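3.2 How people talk about their kitchen tables

I went into this part of the study thinking I'd be writing about meals. That was the plan, anyway! I had a nice long list of questions about breakfast, about who cooks, about whether the TV stays on, and I figured the table itself would just sit in the background. Then I read the first batch of diaries from Dullville and had to throw out half my coding sheet (it was a pretty sheet, too, and I still miss it).

What people wrote about was paperwork. Bills, school forms, a tax letter that sat there through most of December. One household in Jatesano kept a jigsaw puzzle going at one end and ate at the other, and the diary spends far more time on the puzzle than on any dinner. I ended up with 3,818 diary entries from 200 households across the two towns, and in 666 of them the table comes up with no food mentioned at all. I coded those entries by hand, twice, with a gap between the two rounds so I wouldn't just remember my own answers.
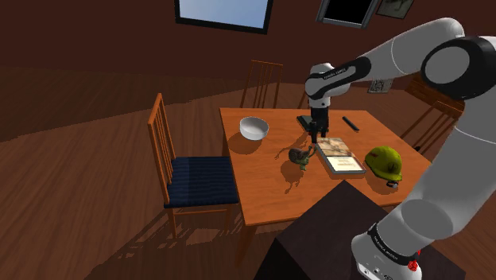
Figure 4. A rectangular wooden table in a rendered room.

The sorting was messier than I'd like. Take an entry such as "did the bills, had toast." Is that a meal? I went back and forth on it and finally let an entry carry more than one code, so the toast counts as food and the bills count as paperwork, and the entry stays out of the no-food group. Castellanos handles this kind of overlap by picking whichever activity comes first in the sentence, and I tried that for a while, but people don't write diaries in order of importance. They write them tired, at night, with the toast first or last depending on mood.

I should say something about the Floma diary app too. It sent a reminder at the same time every evening, and I suspect that pushed people toward writing about whatever they were doing right then (sitting at the table, quite often, with the phone in hand). Ten households asked for paper booklets instead, and their entries run longer and wander more. I love those booklets. I can't make much of the difference with so few of them, so I've kept them in the main count and marked them in the appendix.

The towns looked more alike than I expected. Jatesano diaries mention homework more and Dullville diaries mention sewing more, and I come back to the sewing in Section 3.3, where I look at who gets to leave their things out overnight and who has to clear them away before supper.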